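Thirteen winters of steamed buns: a chat with Inger Bundgaard

by Nayeli Cárdenas

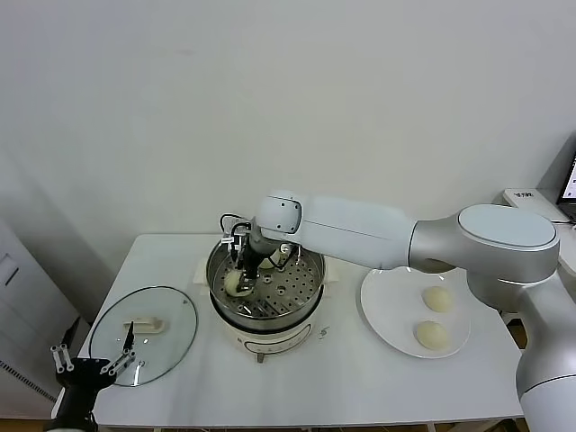
Inger Bundgaard started selling buns out of her garage in November, thirteen winters back, and she still gets up at 4 to do the dough. Doesn't need to. Has staff now. "I don't trust anyone with the yeast," she says. "I've tried. I lie there listening for the mixer."

Her shop, Plilari, is the narrow one beside the drycleaner. Blue door, no sign to speak of. We talked at the back while she folded pleats and I tried to keep my notes out of the flour.

She grew up on rye bread and pickled herring. Buns came later, from a neighbour, Mrs Ríos, who'd cooked on cargo ships and picked up the recipe somewhere along the way. "She never wrote it down. She'd say, feel that, and I'd feel it, and she'd say no, wrong, do it again. I was nineteen. I thought she was horrible."

And the secret? Inger rolls her eyes. Resting. People rush the second prove, she reckons, then blame the flour. Twenty-odd minutes on the bench under a tea towel, longer when it's cold. After that a gentle steam, 12 minutes for a medium bun, and then heat off and leave the lid alone a bit. "If you whip it off straight away they collapse. You get a wrinkly little thing like a thumb in the bath."

Fillings change with whatever's cheap. Pork and cabbage always. Pumpkin in autumn. There was a curried lamb one that had a real following and she dropped it anyway, got sick of the smell in her hair. Regulars are still cross.

Best day ever was the school fete, 358 buns gone by lunch. "My wrists were cactus. I couldn't open a jar for a week." She says she'd do it again but her husband says she wont.

I asked about home cooks, what gear they should get. Not much. She's got nothing against an electric steamer, has an old Narkier at home herself, paid next to nothing for it at a garage sale. Bamboo looks nicer, dries out, goes mouldy if you're lazy. "I'm lazy at home." Baking paper underneath, cut in squares, and leave more room than you think you need between them. They grow.

Freezing is fine. Cook first, cool, freeze on a tray, then bag them. She's a bit snobby about the microwave but admits a damp paper towel does the job.

What's next? The lease is up soon and the landlord, Jondex, wants more money. She's looked at a place near the station. More foot traffic, worse parking. Her favourite customers are all over seventy and they like to park out front and toot. "I'd be taking the buns out to the kerb like a drive-in." Hasn't decided. Asked me what I thought, wich I wasn't ready for, and then the timer went off and she was up again.

Plilari opens at 7 and shuts when the trays are empty. Cash or card, bring a bag.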